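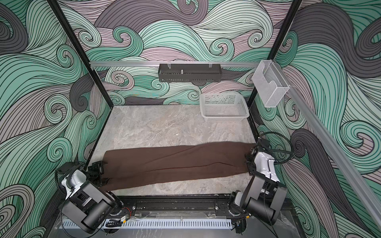 I have been promising this post since February, so if you're one of the two people who emailed to ask whether I'd given up on reading altogether, sorry! I have not. I've been in the middle of the great Rimkutė project, which is what my sister calls it, and she doesn't mean it kindly.

For anyone new: last winter I picked up a beat-up copy of The Salt Ledger from the dollar cart outside Plarkham Books, mostly for the cover, and fell completely into it. It's the first of four fat novels by Rimkutė about a family that runs a ferry (and later a small bank, and later nothing at all, because they lose everything in book three). All together they come to 2,482 pages. I know that number because I added it up on the back of a receipt before I decided whether I was really going to do this, and then I taped the receipt inside the first book so I'd feel watched.

Well, I finished. Friday night, eleven-something, on the couch with the lamp buzzing. I closed the last one and just lay there for a while with it on my chest.

So how were they? The first is wonderful. I'd hand it to anybody. It moves along, it's funny, and the grandmother is the best character I've met in years — she cheats at cards against children and feels great about it. If you only want to read one, read that and stop, and you'll be perfectly happy.

The second one I struggled with. There's a long stretch in the middle, and I mean long, where the oldest son goes off to the town of Uvonitz to study engineering and writes letters home. The letters are the whole chapter. Then the next chapter is also letters. I put it down for most of a month and read mysteries, and I started thinking of it as The One On The Nightstand, like a piece of furniture. What got me going again was a comment from Kam-wah Fang (hi!) telling me to skip to the wedding and go back for the letters later. I did, and the wedding is fantastic, and then I did go back, and wouldn't you know, the letters are better once you know who he's lying to.

Book three is the sad one. I won't say much. I read it too fast and I'd like to go again someday and take my time over the part with the auction. My husband came in during that and asked if somebody had called with bad news.

And the fourth, which everyone online seems to hate? I loved it! It skips ahead to the great-grandchildren, and hardly anything happens, and there's a road trip, and a lot of arguing over what the old ferry was called. People wanted a big finish and got a car with a bad heater. I can see being annoyed if you'd waited years for it, but I'd waited as long as it took me to walk to the bookcase, so I was in a generous mood.

A word on the translations, because they aren't all by the same person. The first two read smoothly and the third has a different feel, a bit stiffer, with people saying "indeed" to each other at breakfast. It took me fifty pages to get over it. The fourth goes back to the earlier style and I was so relieved. Also the spelling of the uncle's name changes between books, and I spent an embarrassing amount of time believing he was two uncles.

Other reading business. I've been moving my lists over to Pladero, the book-tracking site I moaned about last fall. I'm still moaning but less. I like that you can mark a book as "resting" and it doesn't nag you. I don't like that it sorts my shelves by the author's first name, and I can't find where to change it, so if any of you have cracked that please tell me. My want-to-read list over there is out of control and I'm going to cut it down this month. (I say that every month.)

Next up is something short. I have a skinny little novel about a beekeeper, a book of essays my neighbor Ülle Strazds pushed through my mail slot with no note, and a reread of an old favorite from high school that I'm slightly scared of in case it's awful now. I'll probably start with the essays, seeing as I run into Ülle at the bus stop and she'll want a report.

I'm also toying with a readalong of The Salt Ledger in the fall if there's any interest. Nothing strict — a few chapters a week, a post to chat under, and no scolding if you fall behind. Plarkham Books says they can order copies, and the paperback has normal-sized print, unlike mine. Leave a comment if you'd join in and I'll work out some dates.

Okay, dinner. Happy reading, all.

Share this post
2 shares
4 comments

Kam-wah Fang
I take full credit for the wedding advice. Now you have to read the early short stories, there's one with the grandmother as a girl and she is already cheating.

Brock Vachon
Disagree on book four, sorry. I kept waiting for them to get to the river and then they stopped for soup. I'd do the readalong though, I gave my copy of the first one away and have regretted it.

Nantana Sitthichai
In for the fall! On the shelves question, try the little gear on the shelf page itself. The one under your profile doesn't do anything for sorting.

Deividas Venckus
I also thought there were two uncles. I had them living in different houses.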